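ok the Welton bus thing. thread bc I'm mad and have 3 minutes before I need to leave

So they're cutting the 23 on Thursday evenings. Last one out of downtown is now 6:40. I get off at 7. A lot of people get off at 7!!

The notice was taped inside the shelter at Caron St. Not on the website, not in the app. Taped. One corner already peeling

Went to the meeting in September. Packed room. They said ridership after 7 is "soft". Asked what soft means. Got a slide

The slide said 1,562 evening rides for the whole month. That sounds like a lot of rides to me?? for one route in a town this size

Stella Muriithi stood up and asked how her night class students are supposed to get home. Answer was "explore alternatives." Ma'am the alternative is walking 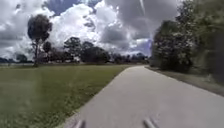

And I do walk, when it's nice out. From Findora Park to my place is a long way with groceries tho. Frozen stuff does not make it

Rideshare last week was more than I make in an hour. To go home. From work

Someone in my replies said get a bike. I had a bike. It lives with somebody else now

Also the Flusley transfer – if the 14 is even a little late you miss the last 23 and that's it, you're stuck at the mall with the pretzel place closing. Ask me how I know

Yannick Masson is collecting signatures, paper ones, outside the library till 5. He wants 100 before the next vote. Pls go sign, takes ten seconds and he has pens

You don't have to live on the route. You don't even have to ride the bus. Just have to live in Welton

If you can't get there, email the council office and put "Route 23" in the subject line, they sort by that aparently. Short is fine. Say what time you get off work

ok leaving now or I'll miss the one bus I still have

edit: signing is till 5 NOT 6, two people asked. Side door, the front one's locked today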